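Talks > Workshop evenings > Gripper care

Programme Speakers Notes Travel Contact

Speaker notes: keeping one hand-held gripper in good order

Start with the tool itself. We have used the same one in the Provville workshop since March. The fingers are printed parts and they wear slowly, so you don't notice.

Slide 2. Morning check, before any work. Open the fingers fully, put the tool over a bare part of the table and look at both pads from above. Are the edges chipped? Do the two pads stand at the same height? Then close and open it 23 times by hand and listen. A dry hinge makes a small click.

Slide 3. The hinge. Clean the hole with a cotton bud, no oil on the plastic. If the finger moves sideways, change the ring first and the finger after. (Tell the Terkness story here if there is time.)

Slide 4. Screws. Tighten by hand, stop early. At Vudano we broke 2 pads in one afternoon with a power driver.
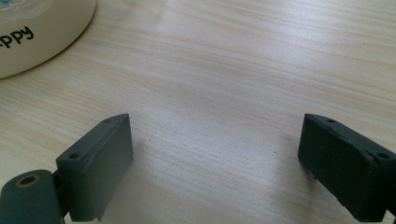
After the screws, always repeat the opening check. I wait 90 seconds between the two, so that I look with fresh eyes. Write the result in the book - also when all is fine.

Slide 5. Spare fingers. Print them in pairs and keep 6 pairs in the drawer. Never mix an old finger with a new one, the grip will pull to one side.

Stop here for questions.

Comments

terk_bench: Which infill do you use for the pads?

Marlo7: We change both rings together, it saves time.

Provville reader: Will the slides be put online too?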